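3.2 Wear of the stamped face

Bar soap is usually sold with a mark pressed into one or both faces. The mark is the first feature to change once the bar goes into use, and it can be read without weighing or cutting the soap. For this reason we used the state of the stamp as our main measure of surface wear, and kept weight as a secondary one.

Bars were collected from shared washrooms at two sites, Fleltdale and Stindthorpe, between April and the end of the study period. In total 925 bars were logged. Of these, 699 carried a stamp that could still be made out and were kept for grading. The rest were either unstamped at purchase or had lost the mark completely, and are treated separately in Section 3.4.

Each bar was graded by Tovar on a scale of 1 to 5, where 1 is a stamp with sharp edges and 5 is one that can be found only by touch. Grading was done under a single lamp placed to one side, as shallow marks are hard to see in flat light. Broken bars were graded on the largest piece.

Stamps made up of many short strokes were harder to grade than simple ones. In a dense character the walls between neighboring grooves are thin, and a small loss of soap can join two strokes into one. An open character with long strokes keeps its outline for longer, even when its edges have gone soft. Where a bar had both kinds, as in Figure 4, each character was given its own grade and the lower grade was not carried over to the other.

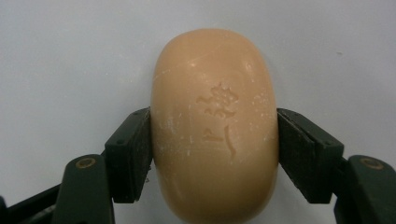
Figure 4. Oval bar with two recessed characters, both with softened edges. Note the thin scratch above the upper character and the pale specks on the face.

Scratches and residue were recorded apart from the stamp grade. A scratch was noted only if it could be followed by eye – scattered nicks were left out. Pale flecks and chalky streaks were scored as present or absent, with no attempt to identify the material. In 37 bars the residue filled part of the stamp, and these were graded a second time after light brushing.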